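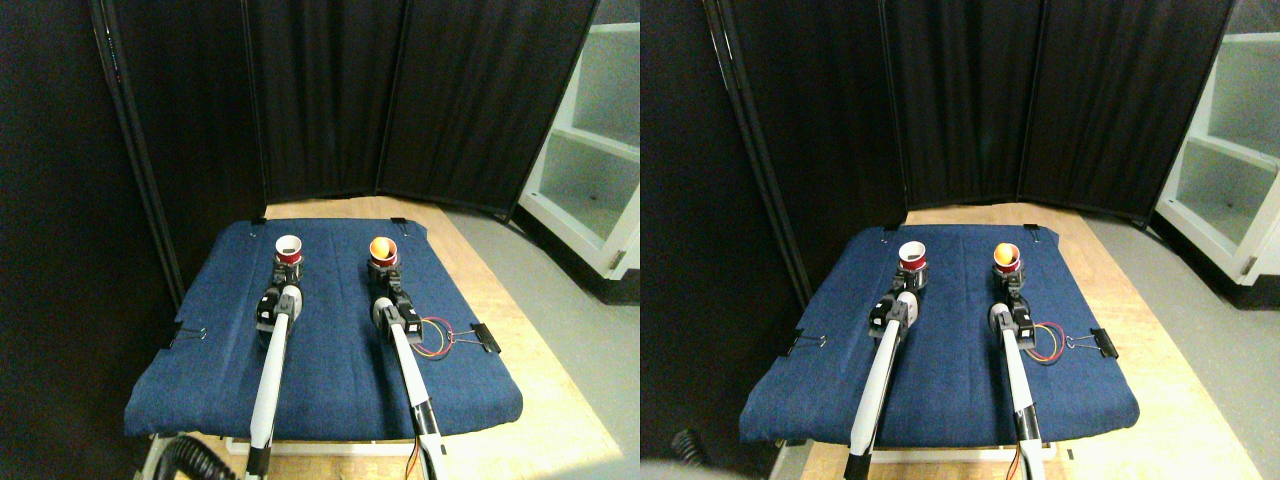
PRESS RELEASE
For immediate release

Feltent introduces Hirkska denim cover for small work tables

Padded cloth surface supplied with folding screen for shared rooms

Feltent has added a padded denim cover to its range of table surfaces. The cover, sold under the name Hirkska, is intended for wooden tables used for repeated work with small, light objects: sorting, handing over, setting down and picking up again. Deliveries begin in December.

The cover is blue denim over a padded board. The board sits on the table top and the cloth is drawn over it, so that the edges are slightly rounded and nothing hard meets the base of a cup or the side of a ball. The cloth is fixed with ordinary black binder clips at the sides and smaller clips along the far edge. No adhesive is used and the table does not need to be drilled.

"Most of the enquiries we had were about glossy tops," said Golnar Ebrahimi, product manager at Feltent. "A cup slides on them and the lights show in them. Denim is dull and it grips a little. It creases, and we have left that alone. A cloth pulled tight enough to lose every crease starts to lift the padding at the corners."

Hirkska is made in 2 sizes. Both use the same denim, woven for Feltent by Shirazi, with a finished weight of 600 grams per square metre. The cloth can be taken off for washing once the clips are removed. It should be dried flat. Tumble drying shortens it along one side and it will no longer reach the clips.
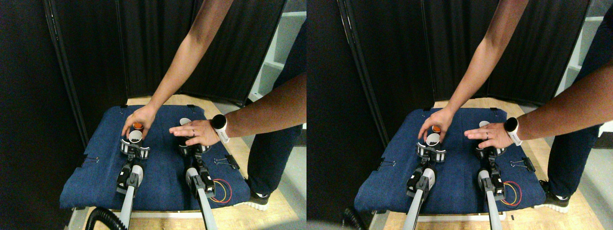
Clip position matters more than clip strength. Feltent recommends fitting the far edge first, smoothing the cloth towards the front, and fixing the sides last. The front is left to hang over the edge of the board without clips, where a sleeve or forearm is most likely to pass. Spare clips of the same type can be bought from any stationer.

Cables that have to cross the surface should be kept to one side and looped loosely. Heavier hoses are better run below the level of the cloth at a front corner. A cable trapped under the padding leaves a ridge, and the ridge remains for some time after the cable has been taken out.

The cover was tried over several months with cups and light balls, chiefly in exercises where a ball is held in a cup or a cup is handed from one place to another. Plain white cups and red cups were both used. Red was preferred by most of those working at the table, as it stands out clearly from blue denim and from a black background.

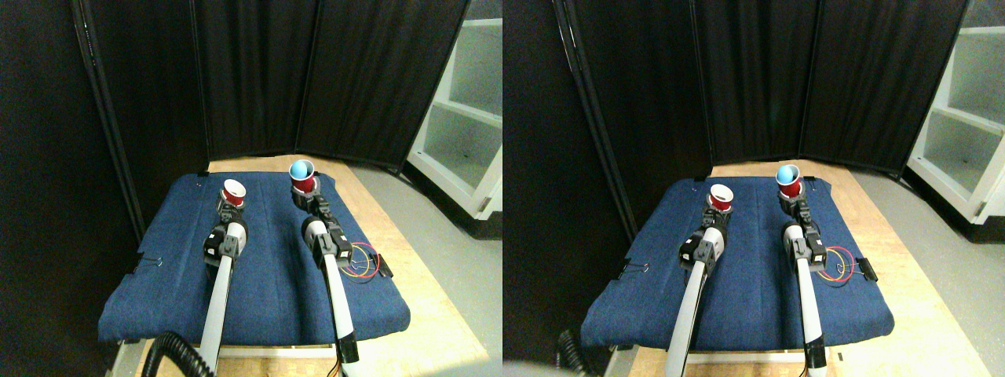 The screen is supplied by Kornier. It is a tall black folding partition made of fabric panels, each 600 mm wide, and stands behind the table with the panels at an angle to one another. Set in a shallow V it supports itself and needs no feet. Opened out straight it does not, and Kornier advises against it.

"People buy the screen to hide the rest of the room," said Keyvan Bahrami, technical sales, Kornier. "Shelving, doors, someone walking past. It will not hide everything from every seat, so move it before you fix the table. The seams are vertical and they will show. Brush the fabric downwards with a dry brush -- a damp one marks it."

Cover and screen may be ordered together or separately. The padded board is included with the cover. Tables are not supplied. Both items carry a 2-year guarantee against faulty stitching and frame joints. Fading is excluded, as is damage from clips left in one position on a wet cloth.

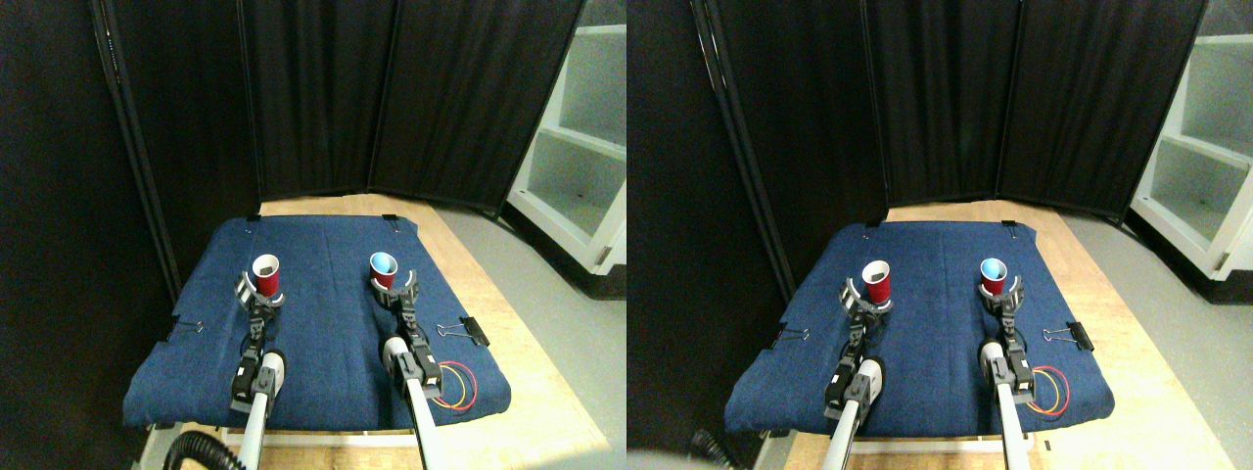

Feltent -- Table Surfaces Department

The department handles orders, fitting questions and replacement cloths for Hirkska. Customers ordering a replacement cloth should give the size of the board and not the size of the table, as the two are often confused and a returned cloth cannot be resold once it has been clipped.

Fabric samples are sent on request. Enquiries about the folding screen alone should be addressed to Kornier.

Press contact: Golnar Ebrahimi, Feltent
Screen enquiries: Keyvan Bahrami, Kornier

ENDS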